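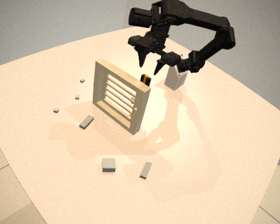
Specular reflection is the part of the light leaving a surface that keeps a definite direction. Diffuse reflection is the rest, scattered over the whole hemisphere above the surface. Most finishes mix the two, and the course treats them as a weighted sum. A matte black finish with a slight gloss, as on the rendered arm over the cream tabletop, has a very small diffuse term and a low, broad specular term, so its shape is read mostly from highlights. The pale tabletop is the opposite case: the diffuse term dominates and shading changes slowly across a flat area.

Unit 4: Reflection Models
Handout for the Werurdale section

4.1 Diffuse term
For an ideal diffuse surface, reflected radiance is the same in every viewing direction. It depends on the albedo and on the cosine of the angle between the surface normal and the light direction:

L = (albedo / pi) * E * cos(theta)

E is the irradiance measured on a plane facing the light. If cos(theta) is negative, set it to zero. The division by pi is often left out in older code, where it has been folded into the light intensity. Check which convention a program uses before comparing its output with your own.

Worked case: E = 900, albedo = 0.50, theta = 0. Then L = 0.50 * 900 / pi = 143.2. At theta = 76 degrees the cosine is 0.242 and L drops to 34.6.

4.2 Specular term
We use the half-vector form. Let h be the normalized sum of the light and view directions. The specular lobe is (n . h) raised to an exponent s. Large s gives a small, sharp highlight. Small s gives a wide, soft one. For the Drundasance exercises, use s = 50 for satin paint and s = 330 for polished enamel.

Scale the lobe by (s + 8) / (8 pi). Without this factor, raising s makes the highlight smaller without making it brighter, and the surface loses energy. The factor is an approximation and fails at grazing angles.

4.3 Fresnel
Reflectance rises toward 1 at grazing incidence for all smooth materials. For dielectrics the value at normal incidence is near 0.04. For metals it is much higher and may be colored. Use the fifth-power approximation from Unit 3.

4.4 Exercises
1. Derive the factor of pi in 4.1 by integrating over the hemisphere.
2. In Mallet, render a sphere with albedo 0.03 and s = 50. Repeat with albedo 0.80. Plot radiance along the equator for both.
3. Show that the model in 4.2 is reciprocal when the Fresnel term is left out.

Submit plots and source through Cerkden. Exercise 3 may be handwritten.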